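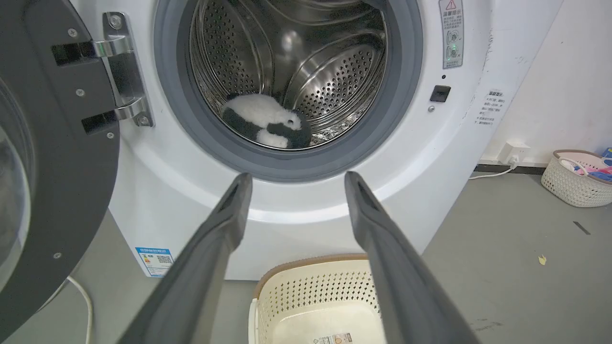 滚筒洗衣机舱门敞开,筒内有一只黑白两色的毛绒熊猫。

斯卡斯特盖特(Skastgate)陶瓷馆启动底款数据库第二期征集

本馆讯 斯卡斯特盖特陶瓷馆于九月启动馆藏及民间收藏瓷器底款数据库第二期征集工作。本期以晚清至民国时期的堂名款、吉语款及寄托款为重点,面向个人藏家、地方文博单位及研究机构征集器物底部影像与尺寸资料。征集工作由本馆器物研究部负责,数据平台由Vevonell公司提供技术支持。

数据库第一期已收录底款303种,涉及青花、粉彩、浅绛彩及单色釉等品类。经整理发现,同一堂名款往往见于胎质、釉色与画工差异明显的器物之上,其中相当一部分的书写风格与款识所指年代不符。第一期资料整理过程中,有14种底款因字迹磨损或影像不清,暂未定名,现列为待考条目,欢迎各界提供同款器物线索。

第二期计划新增底款200种。申报者须提交器物通体照片、底部正视照片及口沿局部照片,并注明通高、口径、足径。底部照片应在自然光下拍摄,款识居中,不得使用滤镜或后期锐化。胎釉结合处、圈足修坯痕迹及火石红情况,请以文字另行说明。器物如有冲线、磕口、补彩或后加彩,应如实填报。来源不明或权属存在争议的器物,不在征集范围之内。
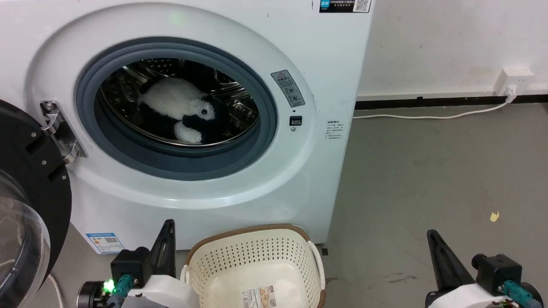

洗衣机滚筒内的黑白毛绒玩具,下方为一块深色织物。

为便于藏家了解填报要求,本馆将在二楼研习室举办说明会,下午两时开始,每场限30人,须提前登记。说明会内容包括底款影像采集规范、常见堂名款书体比较以及申报表填写示范。与会者可携带一件器物供现场拍摄,器物通高不宜超过三十厘米。现场不提供真伪鉴定、年代判定及市场估价服务,本馆工作人员亦不就个人藏品出具任何书面意见。

同期,本馆与Lục陶艺工作室合作举办“款识与书写”专题陈列,展出清代晚期至二十世纪中叶的瓶、罐、笔筒、印泥盒等器物。陈列按款识位置与书写方式分为底款、题画款与暗刻款三个单元,并配以放大影像,供观众比对笔画起收与排列格式。Lục工作室另为陈列制作釉下书写工艺试片,展示青料在不同烧成条件下的发色变化。试片置于第三单元末端,观众可在讲解员指导下触摸。

陈列图录由Zultero出版社承印,收录全部展品的底部照片及器物线图,并附堂名款索引。图录在馆内书店发售,已提交第二期申报资料并获收录的藏家,可凭收录通知书领取一册。

本馆提示,底款仅为器物断代的参考依据之一。后仿前朝款识的做法历代均有,判断年代须结合造型、胎釉、彩料、纹饰及工艺痕迹综合考察。数据库所载条目只记录款识形态及可见特征,收录与否不代表本馆对相关器物年代或价值的认定。

申报表可在本馆服务台领取,亦可通过数据库平台在线填写。纸质材料请寄至本馆器物研究部,信封注明“底款征集”字样。所寄照片及文字材料恕不退还,请申报者自行留存底稿。实物请勿邮寄。

(器物研究部供稿)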